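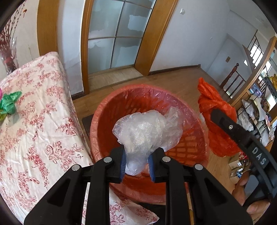 Brelto Round Waste Basket, Red
Item number 2572

The Brelto Round Waste Basket is a light, open-topped basket for bedrooms, sitting rooms, sewing rooms and guest accommodation. The round body has a wide rim and slotted sides. It is intended for dry household waste such as paper, wrapping, thread and fabric scraps, and is normally used with a thin plastic liner.

Stodeta supplies the basket to private households, boarding houses and residential schools. It is sold singly or in cartons.

Using a liner

Any light liner wide enough to fold over the rim may be used. Open the liner fully before placing it in the basket, press it down to the base, and turn the upper edge outward over the rim on all sides. A clear liner leaves the color of the basket visible and allows staff to see when it needs changing. Creases along the inner wall are normal with thin liners and do not affect use.

Small bags and soft packaging take up less room if the air is pressed out first. Bags holding food scraps should be knotted before they are put in. Liquids and hot ash must not be placed in the basket, with or without a liner.

Placement

The basket may stand directly on the floor or on a mat. Where it is kept beside a bed, table or chest with a long cloth cover, leave a hand's width between the rim and the fabric -- loose cloth is easily caught when a full liner is lifted out.

Care

Wash with warm water and mild dish soap. A soft bottle brush is suitable for the slots. Rinse and allow to dry upside down before fitting a new liner. Do not use scouring powder or place the basket near a stove or heater.

Available colors

Red: 2572
Cream: 3633
Dark green: temporarily out of stock, expected in January

Related items

Clear liners, roll: 449
Round floor mat, dark gray: 161

Ordering and returns

Orders are accepted from account holders and from the public. Unused baskets may be returned in the original carton within thirty days of delivery. Liners cannot be returned once the roll has been opened. Institutions requiring a mixed-color carton should state the colors at the time of ordering -- cartons are otherwise packed in a single color.

Questions about household products may be addressed to Syahrul Ngau, Customer Service. Carton orders for the Hodthorpe depot are handled by Reto Egger.

Page last revised 2 June 2020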